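**Thread: Is cheap flat-pack worth fixing, or am I just grieving?**

### gumnut_gary

Moving out of a share house in Preston after 6 years and doing the sorting piles. Keep, nature strip, argue about. Nearly all the flat-pack has landed in the third one.

The main offender is a Drullar bookcase with a shelf shaped like a smile. I paid $212 for it new, and the replacement shelf is $57 plus postage, for a board. My housemate reckons that's theft. I reckon it's still cheaper than a bookcase. Thoughts?

### Souad Lamrani

Flip the shelf over. It will sag back the other way and be flat for a glorious few months in the middle.

If you want it to last, screw a strip of pine along the underside at the back, full length. Costs a few bucks and you'll never see it unless you're lying on the floor, in which case you have other problems.

### bunyip_bench

Going to disagree with the pine strip. Particleboard doesn't hold a screw for long, and once the hole blows out you've got a saggy shelf with a hole in it. Glue it as well or don't bother.

As for the general question, I've kept a houseful of this stuff going for years and my standards are low but consistent. Does it stand up, does it hold a cup of tea. Duct tape on a white tabletop is well within tolerance.

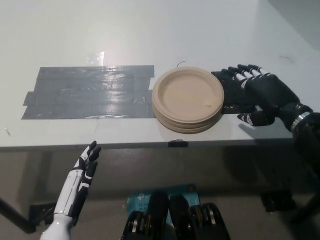
What's the best fix for a stripped screw hole in particleboard? Pack it with matchsticks and PVA, let it dry overnight, trim them flush and put the same screw back in.

### kelpie_no_3

Matchsticks, sure, if you like doing the job every autumn. Buy a tube of two-part filler and redrill. I did my Skivar bed slats with Hudec filler in March and they haven't budged, and I'm not a small man.

### bunyip_bench

Mate, the filler costs more than the bed.

### kelpie_no_3

The bed was free. Everything costs more than the bed.

### gumnut_gary

OK so we have matchsticks v filler. Can I throw in swollen edges? The desk has a corner that looks like Weet-Bix after somebody (me) kept a pot plant on it.

### Souad Lamrani

Nothing brings swollen chipboard back. People will tell you to iron it. I've ironed it. You get hot Weet-Bix.

Let it dry right out, clamp it between two offcuts with baking paper and plenty of wood glue, leave it a couple of days, then sand and seal it. It'll be ugly and solid. Or turn the desk so the corner faces the wall and say nothing to the next person.

### tassie_devil_wears_lino

Unpopular opinion but chuck it. I kept a Tidex wardrobe alive through more than 6 moves and it came out of every one of them a different shape. By the finish the doors only shut if the bedroom window was open. I spent $457 on a solid secondhand one and have not thought about a cam lock since.

Some of you are emotionally attached to sawdust.

### bunyip_bench

Guilty. But $457 is $457, and a raised-rim wooden tray looks as happy over a taped table as on your nan's sideboard.

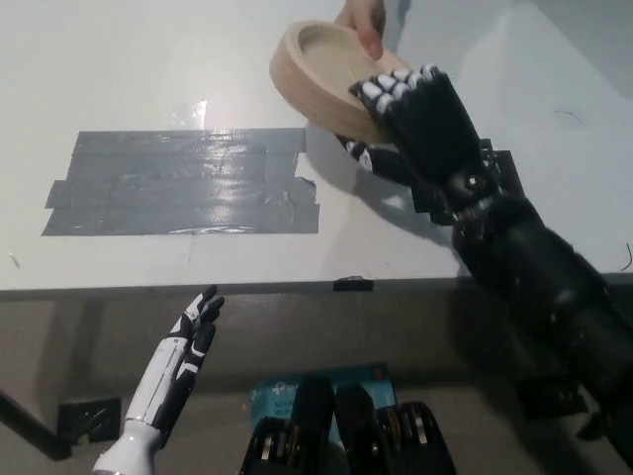 ### Update from gumnut_gary

Flipped the shelf. Did the pine strip with glue AND screws so everyone can be equally annoyed. It's flat. Housemate has now decided the bookcase was always half his.

Desk is going on the nature strip with the bad corner towards the hedge.

### kelpie_no_3

Which street?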